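Vorna Robotics Short Course
Unit 4: Recording demonstrations by remote control
Handout, revised July

Read this before the practical. It assumes you have done Unit 3 and can home the arm, stop it, and move the gripper through its full travel from the leader handles.

4.1 Two ways of showing a task

In Unit 3 you led the arm by hand. You held it near the wrist, the motors gave way, and the joint angles were saved as you went. This is quick to learn and good for simple paths. It has one serious fault for our purposes, in that your hands and sleeves get into the camera views, and a policy trained on those views will learn from your sleeves as well as from the task.

In this unit you work from the leader station instead. The leader has the same joints as the follower, and whatever you do with it the follower copies. You keep out of the workspace, and the saved record has the joint positions, the gripper opening and the camera streams on one clock.

You lose the sense of touch. The Pollwood handles give no force back, so you have to judge contact by eye. Most people press too hard in their first hour. Go slowly near the table.

4.2 The objects

Soft items are harder than blocks. A padded pouch gives when it is squeezed, and it can turn in the grip if you take it by a corner. Used and marked items are fine, and you should not swap them for clean ones. The policy has to cope with smudges, worn edges and patterned surfaces, so they belong in the data.

Before you close the fingers, look at three things in the wrist view: where the nearest edge of the object is, whether both fingertips are clear of it, and how much of the table you can see between them. If one finger is nearly touching and the other is far off, shift the wrist sideways first. Closing from there will push the object along before it is held.

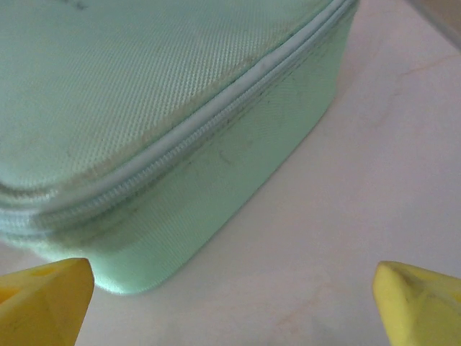
Mint green pouch and the two yellow fingertips, from a wrist camera.
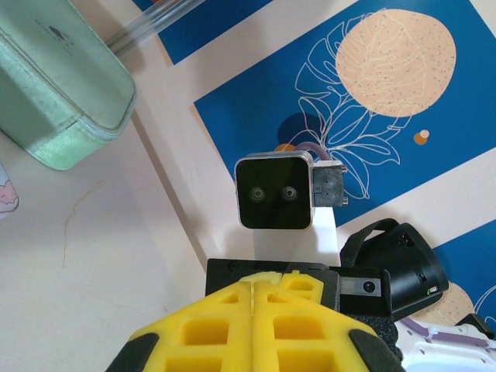
Approach along one line if you can. Small corrections are acceptable and even useful, as the policy needs to see how to recover. Long pauses are a different matter. If you stop for more than a couple of seconds to think, the policy may learn to stop there too. Discard the episode and start again.

4.3 Recording an episode

Start Grirkex on the station computer and open your group's folder. Then, for each episode:

Put the arm in the start pose.
Move the object to a new place and turn it.
Check that every camera stream is live.
Press record, wait one second, and begin.
Finish with the gripper open and clear of the object.
Press stop and mark the episode good, poor or discard.

Mark it straight away — you will not remember it later. A "poor" episode is one where the task was done but badly, for example with a second attempt at the grasp. Keep these. They are left out of the first training run and added in the second, so that you can compare the two.

4.4 How many

Each group records 18 episodes in the practical. These go into the shared Odukoya set, which held 454 at the start of term. We train a first policy at 1,000. The target for the full set is 3,000.

Take turns at the leader. Operators differ in speed and in the height at which they begin to close the gripper, and the set should contain that spread.

4.5 To hand in

One page per group, covering the number of episodes under each mark, the most common reason for a discard, and one change you would make to the start pose or the camera positions. Bring it to the Unit 5 lecture.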